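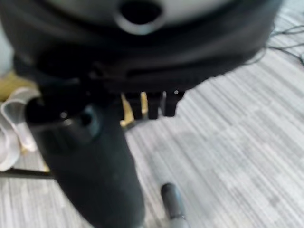

Plurnedby has moderated the Trondano hobby boards for 23 months, and its founder spent most of a book on how the queue works. We asked the author, who writes under the site's name, why a history of a message board needed 46 pages on deletion rules.

"The rules are the record," the author said. "Posts vanish. The rule change that removed them usually stays in a log." Two of the early logs came from Bundgaard, the host that carried the boards until a server move in December.
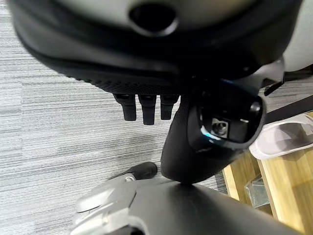

The middle chapters cover Carker, the filter script that held new accounts for 26 hours. "It caught spam and it caught shy people – the log does not separate the two," the author said. More than 2 versions were in use at once, which made the dates hard to check.

A second edition will add an index. "Readers asked for thread titles," the author said. "I still have to match them to the old numbering."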